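Kieran Madigan would like it known that he did not go to university for this. "My mum asks what I did at work, and I tell her I dropped a toy onion in a toy sink," he says. "Then she asks about my brother."

Madigan runs gripper trials at Moynihan, a small automation shop that occupies the quiet end of an industrial estate, between a tile importer and a place that re-covers boat seats. I visited on a Tuesday, when he and his colleague Pádraig Scanlon were partway through comparing two grippers on the same arm. One is the Ornix, a stiff two-finger model that has been on the bench for years. The other is the Cavia, newer and softer in the fingertip, and so far the owner of the nicer brochure.

The test centre is a play kitchen. Scanlon picked it, and he defends the choice with some heat. "You can buy proper test blocks," he says. "They're lovely, they're all square, and everything on the market can pick them up. Then a customer rings and wants to move zucchinis."

Each gripper gets 101 tries at each task. It was meant to be 100, but Madigan's script started counting at zero and by the time he'd noticed, the Ornix had already finished two vegetables. Going back seemed like more paperwork than going on. A try is a success if the item ends up where it was sent and stays there while Scanlon says "one banana, two banana" under his breath. He was asked to use a stopwatch. He has declined.

So who's winning? Both men look at the floor.

"Depends on the colour of your vegetable," says Madigan, who then has to explain that he means the camera. The overhead unit they began with, a Prikberg, was happy with anything orange or red and had real trouble with green things on green things. They spent most of February blaming the fingers for what was an eyesight problem. A second camera, set lower and off to the side, fixed a good part of it. Scanlon still calls those weeks "the cabbage period".

With the vision sorted, the differences got more interesting. The Ornix is quick and bossy. It closes hard, and if it has lined up properly the thing comes with it. The Cavia takes 4 seconds longer per pick, which doesn't sound like much until you've sat through a morning of it, but it forgives a bad approach. On lids, with their small round knobs, Madigan rates the two about even. On long tapered shapes he has a clear favourite and won't put his name to it until the last run is in. 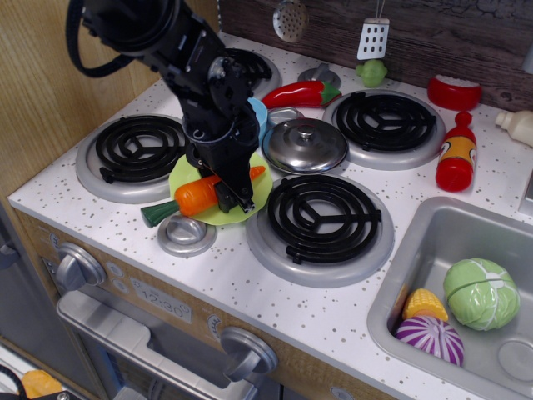

"Carrots are the worst," he says. "Fat one end, thin the other, and it'll roll if you come down a bit to one side. You press too hard and it scoots. You don't press enough and you're just patting it." He has tried lowering the approach speed by 20 per cent, then by 30, and found the second figure mostly gave him time to make tea.

Scanlon's complaint is with the cable. Every arm he has ever worked on, he says, was designed by someone who believed power arrives by prayer. A thick cable tugs at the wrist on long reaches, and a gripper that tests beautifully in the middle of the bench can turn clumsy at the far edge. He now runs every task in two spots and logs both, a habit he recommends to anyone reading a spec sheet.

Neither will say which gripper the customer should buy. The customer, as it happens, packs parsnips, and there are no parsnips in the set. Madigan has looked online. You can get a toy lobster, he tells me, and a toy turkey with removable stuffing, but the parsnip has been overlooked by the trade.

"We'll do another round of carrots," says Scanlon, reaching for the kettle, "and tell them to squint."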